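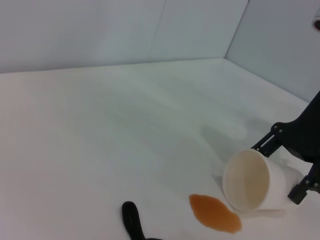

Last updated: 3 Dec 2023

Skostex has finished a round of remote-control training in which operators guided a robot's grippers through handling a paper cup and a spill of orange-brown liquid on a white table. The company recorded 151 runs in November, led by Maritza Puma.

Operators drive both grippers from a separate desk — each new person gets 11 practice runs first. "The cup is light and easy to crush, so people learn to go slowly," Puma said. Recording resumes next week.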